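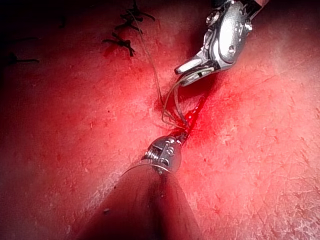 Unit 5: Perception and Planning for Suturing Subtasks

Course handout, Surgical Robot Software
Instructor: Inger Skov
Laboratory sessions: Tùng Lại and Nest Yorath

1. Scope of the unit

This unit covers the software path from a camera view to a commanded tool motion. Students should have finished the kinematics assignment and be able to run the Drarnell simulator without help.

2. Perceiving thread

Suture thread is thin, it bends freely, and it crosses itself. In the view at the head of this handout, loose loops and strands hang below the upper jaws and converge where the lower jaws meet the incision. A segmentation mask marks which pixels belong to thread but does not give the order of points along it. The tracing module must recover that order, and at each crossing it keeps several candidate paths until later evidence removes all but one.

Two further difficulties should be noted. The thread is paler where it catches the light and darker over the red tissue, so a fixed color threshold will break it into pieces. The dark knots at the upper left, with their cut tails, also resemble short lengths of thread and must be labeled as a separate class.

3. Tool pose

Bright highlights on the metal jaws disturb edge-based methods. The course software combines joint readings with image features and reports a covariance for each pose. Planners are required to read the covariance – a pose without it is to be treated as missing.

4. Planning a grasp on the thread

The planner samples 16 grasp points along the traced curve and rejects any that would bring the jaws into contact with tissue or with the other instrument. The remaining points are ranked by clearance and by confidence in the trace. If none remain, the planner returns a hold command and both arms keep their present position.

5. Assignment

Implement the crossing test in the tracing module and run it on the 68 labeled views in the Vida set. Submit code and a report of no more than 9 pages to Forough Azimi by October 20, 2021. Reports should include at least one failed trace, with the candidate paths drawn in full.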